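Cellular modem drops off the USB bus after network registration
Board: Ostel gateway board, second revision
Status: Solved, waiting for final confirmation
Category: Serial and AT commands

Description of the problem

Our gateway has a modem module from Soler, connected by internal USB. After power on, the modem gives us four serial ports, and the AT port answers well. I send AT and receive OK, I send ATI and receive the module name and the firmware version. So the first minutes are good.

The problem comes when the modem registers on the network. After this moment the AT port stops to answer, and then all four ports disappear from the system together. They come back after a short time, but with other numbers, so our program keeps an open handle to a port that does not exist anymore. The program writes its commands and receives only timeouts.

We saw this on the boards we received in February. The older boards with the same firmware do not have it.

What I tried first

1. Changed the SIM card and the operator. No difference.
2. Changed the USB cable between the board and the PC. No difference.
3. Installed the Panstead driver package again, after removing the old one completely. The port numbers changed, the fault stayed.
4. Set AT+CFUN=4 to turn the radio off. With the radio off the ports stay in the system for the whole night.
5. Set AT+CFUN=1 again. The ports are lost at the next registration.

From points 4 and 5 I suspected the power supply and no longer the driver. When the radio transmits, it takes current in short bursts, and these bursts are much larger than the average value.

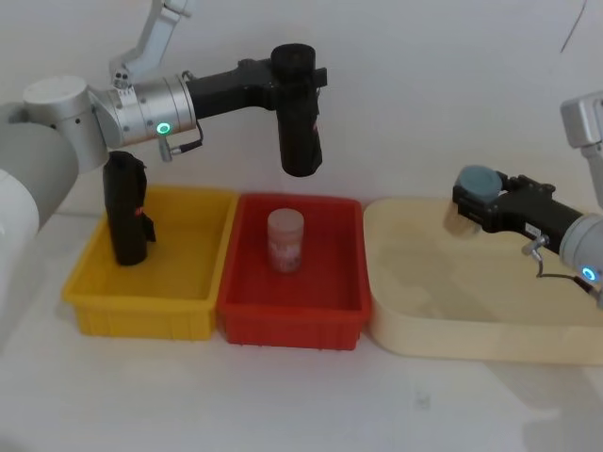
Yellow, red and cream containers on the white bench top.

Reply from support

Thank you for the clear steps. Please send us the kernel log from the moment of the disconnect. Please also measure the modem supply at the module side, not at the input connector, with a short ground lead on the probe. Trigger on the falling edge. The Soler module needs its supply to stay in the limits also during the burst, and a normal multimeter is too slow to show the drop.

Also, please tell us which AT+CREG? answer you see last before the port is gone.

Answer to support

The last answer is +CREG: 0,2 which means the modem is still searching. I never see 0,1 or 0,5 on the bad boards. I was wrong in my first message, where I wrote that the drop comes after registration. It comes during the attempt. I leave the title of the ticket as it is, so that the links to it continue to work.

The kernel log says only "USB disconnect" and then a new device with a higher number. There is no over-current message.

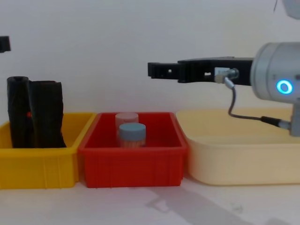 3 min read

Measurement at the module side: the supply has a drop of 400 mV at each transmit burst on the bad board. On the older board the drop is 91 mV with the same SIM, the same antenna and the same place in the room. I repeated the measurement after exchanging the antennas between the two boards and the values followed the board.

I then compared the two boards with the parts list. The large capacitor next to the modem connector is 100 uF on the new boards. The parts list asks for 2,000 uF. I think the assembly company took the value from another line, where a 100 uF part is correct.

Reply from support

This explains the behavior. With the small capacitor the module goes under its minimum voltage and makes a restart, and for the PC this looks like an unplugged device. Please fit the correct value on one board and test again. Use a low ESR type and keep the leads short.

Result

I soldered the correct capacitor on one board. The modem now registers, AT+CREG? gives 0,1 and the ports stay where they are. I opened a data session and sent a large file in both directions, and the AT port still answered during the transfer.

The second point is the port numbers, because a modem can restart also for other reasons, for example a firmware update. In our Arkwood monitoring program I changed two things:

- The port is now searched by the USB interface number and no longer by the COM number or the ttyUSB number.
- After three timeouts one after the other, the program closes the handle, waits until the port is present again and opens it new.

Still open

I would like to know if the revision printed on the board will change for the repaired boards. If not, please tell us another way to see from outside which capacitor is fitted. I keep the ticket open until I have repaired the remaining boards and they have run for one night with the radio on.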